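Home Projects Reports Partners Contact

Flistell Kitchens – dish handling pilot
Progress report to the Avimden fund, second period, to end of February

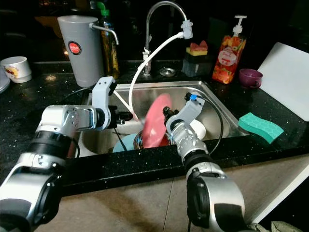

Short version first as I know these get read on trains. The washing-up station is running at the Dranton site on weekday lunches. It is slower than we told you it would be. Staff have mostly stopped complaining about it and started complaining about the rota, fair enough, see below. Money is fine. We want to move one milestone and change what another one measures. Details at the end.

Where we were

Last report we had the arms mounted and nothing else working properly. Bench trials only, plastic plates, no water in the basin. You asked for three things by this report: real crockery after a real service, a written agreement with the kitchen team on who does what, and a first look at whether anyone's hours or duties had changed. First one done. Second one done but only just, signed in the last week of the period. Third one part done.

What the station does now

After lunch service the trays come back to the small kitchen, someone scrapes, and the crockery goes in the sink. The arms work over the basin. They take pieces out one at a time, turn them to the water, and pass to the rack. Plates are the good case. Bowls are all right if they land the right way up. Deep dishes stuck under a plate are the bad case, the gripper goes for the rim it can get at and that's often the wrong rim. We keep a person within reach for the whole run. That was in the risk assessment and it stays in.

Cutlery, pans, glasses – none of these are in scope and they aren't being attempted. Kitchen staff still do all of it by hand. Worth repeating as one of the visitors from your side went away thinking otherwise.

Speed. A person on the team clears a batch of 30 pieces in 9 minutes at an ordinary pace. The station takes 50 on a decent day. I'm not going to dress that up. We said in the application we would be at twice the human time by now and we are a long way off it. Most of the gap is the pause between letting go of one piece and settling on the next. Hofstetter, who do the control side for us, have a new version which they say shortens the pause, it's due to be loaded early in the next period. I would rather report on it when we've run it.

Breakages. Fewer than expected. Chips are a bigger nuisance than breaks, because a chipped plate has to come out of use and somebody has to spot it. We've added a check at the rack end. It is one more job for the person standing there and they have pointed this out.

What has changed for staff

This is the part you asked us to take seriously so it gets more room.

Before the pilot the washing-up was shared out by who was slowest to leave the room. Everyone agrees on this. Now there is a named duty, "sink lead", which rotates. The sink lead loads the basin, watches the run, steps in when it sticks, and fills in the sheet. It is lighter on the hands and back. It is also duller. Two of the team said they prefered the old way as at least you could get it over with and go home. Others like it a lot, mainly the ones with skin trouble from detergent, who are now in the water for a fraction of the time.

Things we heard in the one-to-ones, in no order:

– Stop button is in the wrong place if you are left handed. Moved.
– It's hard to have a chat next to it. The motors aren't loud but people go quiet and watch.
– Not clear who is to blame if a plate goes. Now written down: no one on the team is.
– Wanted to know if the number of posts is going down. See next bit.
– Several people asked to be shown how to restart it themselves and not wait for us to come over from the office.
– The sheet is too long.

On posts. No hours have been cut and no post has gone. We gave the team this in writing for the length of the grant. We can't give it past the grant and we told them so, which did not go down well but I think was right. One part-time vacancy was held open during the period while we worked out what the job would be. The manager at Dranton felt that was unfair on the people covering it, and I agree with her. It's now been advertised, with sink lead duties written in and the same hourly rate. Whether the rate should be higher for looking after equipment is a live question. The staff side think yes. We haven't got a budget line for it. I'd like to talk to you about that before the next report and not after.

On training. The first session was 15 minutes at the end of a shift and was no good, everyone was tired and we talked too much. Second go was longer, paid, before service, and people had hands on the stop and restart for most of it. Much better. Restart calls to the office dropped off straight after. We'll do the same for new starters and have costed it.

One thing we did not plan for. The team changed how they stack. No one asked them to. They worked out that if the wide plates go in leaning and the bowls go in last, the station gets stuck less, so now scraping and loading take longer and the run goes better. Good for our figures, but it's the staff doing work to suit the machine and it was not being counted anywhere. We've started counting loading time as part of the batch time from now on, the 50 above already includes it. Our earlier bench figures do not, so please don't compare the two.

What went wrong

A cable got wet in the first fortnight. No one hurt, low voltage, but we stopped for the rest of that week and rerouted. Cable runs near the basin are still the weakest bit of the set-up and the insurer has asked for another look. Booked.

The counter is too small. The kitchen is a real one and people keep their things on it, and they should be able to. We tried asking for it to be kept clear and this lasted a couple of days. Have dropped the idea. The station has to cope with cups and soap and whatever else is around the sink, or it's no use to any of the other sites.

Log sheets. Gaps on the days we were short staffed. I have left the gaps as gaps in the spreadsheet, nothing filled in after the fact.

Also the newsletter piece said the kitchen was "fully automated". It was our newsletter and our mistake. Corrected online, paper copies had already gone out. The team were rightly annoyed.

Money

On budget overall. Underspent on parts, overspent on staff time, mostly the paid training and the one-to-ones, which were longer than planned. We ask to move the parts underspend across to staff time. No change to the total. Hofstetter's second invoice came in after the cut off so will show next time.

What we're asking you to agree

1. Move the second site start back by one period. The other kitchen has a different sink and a bigger team and we don't want to turn up with a station that can't manage a stacked bowl.

2. Change the speed milestone. At present it's pieces per hour against a person. We would like it to be minutes of staff attention per batch, loading and standing by included. This is what the kitchen cares about. On this measure we are currently no better than by hand, since someone has to stand there throughout, and I want that on record as the starting point before we get agreement to use it.

3. Agree the virement above.

Next period

Load the Hofstetter update and run old against new on the same crockery. Second insurer visit. Shorter sheet, drafted by two of the sink leads, not by us. Repeat the one-to-ones. Sort out the rate question one way or the other. Look at whether the stand-by person could be at the prep bench part of the time, with the stop on a cord – safety adviser has doubts, and so do some of the staff, so this is a look and no more.

If anyone from the fund would like to come over, after lunch is the time, from 2pm. Please come on a normal day and not one we've tidied up for. Wear shoes you don't mind getting splashed.

Spreadsheet and signed agrement sent separately. The appendix with staff comments has been read and ok'd by the people quoted in it.

3 comments Shared 2 times

Contact Flistell Kitchens | © Flistell | Back to top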